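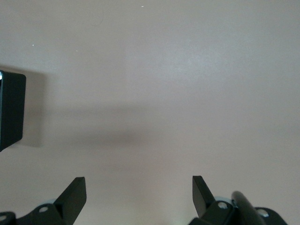
*Pinkish-beige surface, black block at the left*

Hi all,

Thanks Noemi, and thanks for reading the chapter so closely (all 900 lines of footnotes included!). I've pasted your question in so the others can follow.

> On May 2, Noemi Mbeki wrote:
>
> I'm still not sure why you treat the Bulthorpe evening classes as a union matter. Hasel has them down as a council scheme. Also, is the figure of 323 women for the first year or for the whole run?

It's the first year only - I should have said so in the table. The register has 323 women and 272 men enrolled, and by the second year the women were up to 379 while the men's list had gone missing. I've looked for it twice at Rimby and had no luck.

As for the council, Hasel is right that they paid for the rooms. But the minutes show the weavers' branch choosing the tutors and setting the fees, and they had a proper row about whether married women should pay the half rate. That row is what I want the chapter to hang on, so I'd be sorry to lose it!

I do take your point that I lean too hard on Delacroix in the second section. Her idea of "borrowed respectability" works nicely for the shop stewards' wives and rather badly for the mill girls, who don't seem to have cared what anyone thought of them. I'll cut two pages there and see how it reads.

Does anyone have a decent scan of the Rimby branch rule book? Mine is missing pages four to seven.

All the best,
Jo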